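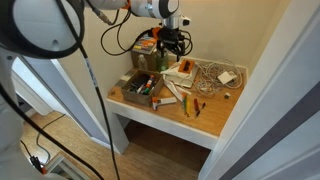

The desk in my alcove, with the green bottle at the back

Oil or varnish for a desk between two walls?

ingeborg_fuchs wrote:
Good evening to all. I have been reading in this forum for a long time, but now I must ask something myself. My desk stands in a narrow alcove and it is of wood. I want to give the top a new surface in March, when I can leave the window open for a whole night. My husband says varnish, my sister says oil, and both of them are very sure.

I write by hand every day and I drink tea while I do it. So the surface must be smooth under the paper and it must survive a wet cup. I have bought a tin of Grestel hard oil already, but I have not opened it and the shop would take it back. The walls are cream and were painted in autumn, I would not like to have brown finger marks on them.

What would you do?
Ingeborg

teuber_h wrote:
Oil, without a doubt. I oiled our kitchen table with Grestel and I would do it again. If you get a mark, you sand only this place with fine paper, rub in a little oil, and the next morning you don't find it any more. With varnish you must sand the complete top, and in an alcove this is a terrible job, your elbow hits the wall with every movement.

Put on very little. The mistake of all beginners is too much oil. After 20 minutes you wipe off everything that the wood did not drink. And please lay the used cloths flat outside to dry, never in a ball in the bin. They can catch fire by themselves.

Strobel wrote:
I must disagree with Hannelore. A kitchen table is wiped and looked after by everybody. A writing desk is forgotten for two years, and then the oil is gone exactly where the arms lie. Also, fresh oil and good paper are no friends. I had grease spots in a notebook three weeks after oiling, although the surface felt dry.

I use Undden water-based varnish, matt, three thin coats. It has almost no smell and I could write on it again after some days. With tea I never had a problem.

Rainer

teuber_h wrote:
Then you had too much oil on it, Rainer. I said it above.

Strobel wrote:
It is possible. But a method where one must be so exact is perhaps not the best one for a first attempt.

m.ruppert wrote:
May I ask first what is on the wood now? All of you discuss the new surface and we don't know the old one. If there is old varnish, the oil cannot go in and it will stay sticky on top. Put a drop of water on a place where it does not matter. When it stays as a round drop, there is still a finish on it. When the wood becomes dark, it is more or less bare.

The second question is if the top can be taken out. I would never sand between two painted walls if I have another choice.

ingeborg_fuchs wrote:
Thank you for the quick answers! I made the test with the drop at the back, near the wall. It became dark after a short time. So I understand it is bare, or nearly.

Which wood it is, I cannot tell you. We took over the desk with the flat. To take the top out would be difficult, it is screwed from below and one screw is round inside, the screwdriver only turns in it.

m.ruppert wrote:
For the round screw, lay a wide rubber band between the screwdriver and the screw and press hard. It works for me in half of the cases. If it doesn't help, leave it and cover the walls. Take the masking tape for delicate surfaces, not the cheap one, and pull it off slowly while the last coat is still a little soft.

By the way, the top should not be tight against both walls. Wood becomes wider in summer and it needs some air.

w_kasten wrote:
I come from the other side, I have ruined a desk with both methods :) The varnish got scratches from my pencil box and the oil got a ring from a flower pot. What I learned is that the sanding decides more than the tin. I go to 240 and then I make the wood damp, let it dry and sand once more very lightly. Only then it is really smooth under paper.

At the timber merchant Kröger they gave me an offcut for nothing when I asked. On this I tried both finishes and put a cup of hot tea on each one overnight. Ingeborg could do the same before she decides.

teuber_h wrote:
The idea with the offcut is good. But it should be a similar wood, otherwise the colour will be a surprise.

Strobel wrote:
With this I can agree. And buy a coaster in any case.

ingeborg_fuchs wrote:
I think I will keep the oil and try it first on the underside, there I have a similar wood for certain. My husband may have his varnish for the window sill. Has somebody used the Flusora cloths for wiping off, or is an old bedsheet also good?

w_kasten wrote:
An old bedsheet, if it is cotton and was washed often. The Flusora ones left fluff on my shelf.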